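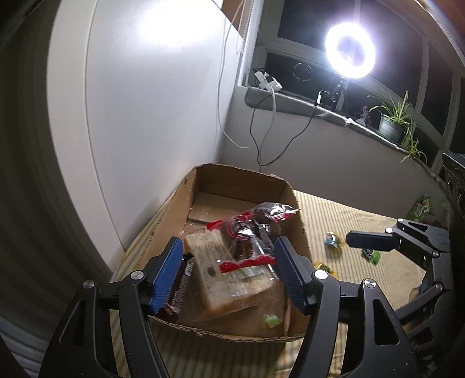

Gripper pads squash snacks

Posted in Home Builds by Wuster

I'm building a hand-held two-jaw gripper at home, with ridged blue finger pads, and my test load is a cardboard box of packaged snacks on the floor. Hard things are fine. Anything in a soft wrapper either slides out or comes up shaped like an hourglass. I've been through 34 tries tonight and the bread or cake slab has suffered most. The ring light is on full, so I can watch every failure in detail. Are my pads too stiff, or am I closing too far?

Trendby

Just squeeze harder. Worked for me.

Skutar

Please don't squeeze harder. Printed ridges in a firm material only touch the wrapper along the peaks, so you get high pressure and poor grip in one go - quite an achievement for two pads. Reprint with 18 percent infill and thinner walls, and put a stop on the linkage so the jaws quit 2 mm before they reach the cake. Check the pivot screws too. Mine loosened and I blamed the pads for a month.

Also tip the box out and practice on one item against a bare mat. Picking from a pile is a different problem and you can ruin that one later.

Escobedo

Agree with Skutar on the stop. I'd add a strip of drawer liner over the ridges, it's ugly and it grips. Candy is still hopeless, I use my fingers.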